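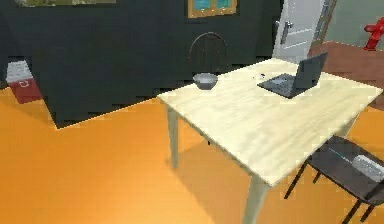 4. Preparing a simulated room for the search trials

This section explains how to set up one room in Sterkivus so that your results can be compared with ours. You need the simulator already installed (section 2) and the agent model loaded (section 3). If you only wish to replay our saved trials, go directly to section 6.

The method is simple in principle. The agent receives the name of one object, for instance "bowl" or "laptop", and must move to a place from which it sees this object well. The colours of the walls and the floor are changed between trials, while the furniture stays the same. In this way we measure how much the agent depends on the colours of the room.

4.1 Loading the room

1. Open the Sterkivus launcher and choose Rooms, then Load from list.

2. Select the set Hamel. It contains 579 layouts. The loading is slow the first time, around 40 seconds on our machine.

3. Choose one layout with a table, at least one chair and a door. Write down its number, you will need it in 4.3.

4. Press Freeze furniture. A small lock appears beside the name of the layout.

Caution: do not press Freeze furniture before the layout is fully loaded. Small objects which arrive late are then placed at the height of the floor, also when they belong on a table.

4.2 Changing the colours

1. Open the tab Surfaces. Set Walls and Floor to Random. Leave Furniture on Original.

2. Enter a seed. The same seed gives always the same colours, so please use a new one for each trial.

3. Press Apply and look at the room from the agent camera, not from the editor camera. The light is different between the two.

Note: strong combinations, such as an orange floor with dark green walls, are allowed and you should keep them. In our first version Ifor Rees removed them by hand, and the agent then looked better than it was. We have put them all back.

Note: a rug can receive a colour very near to the wall behind it. This is also no error. Record it in the column "low contrast" and continue.

4.3 Choosing the target

1. In the tab Target, type the number of the layout and press List objects.

2. Choose one object of a good size. Very small objects on the table are listed too, but at the standard resolution they cover only a few pixels and the agent can not be judged fairly on them.

3. Set the start angle of the agent. We use 90 degrees from the target for all trials in the report.

4. Set Repeats to 2 and press Run.

If an object is seen only from behind, for example the back of a laptop lid, the trial still counts as success when the label is correct and the distance is under the limit. Corentin Delorme has added this rule in October – older results from Goltness were made without it and can not be mixed with the new ones.

4.4 Saving

1. Press Save trial. The file is written in the folder Vedetex/trials.

2. Check that the file contains the seed, the layout number and the target name. If the seed is missing, the trial must be run again.

3. Close the room before you load the next layout. Otherwise the old colours stay in memory.

Section last changed: 2024-08-26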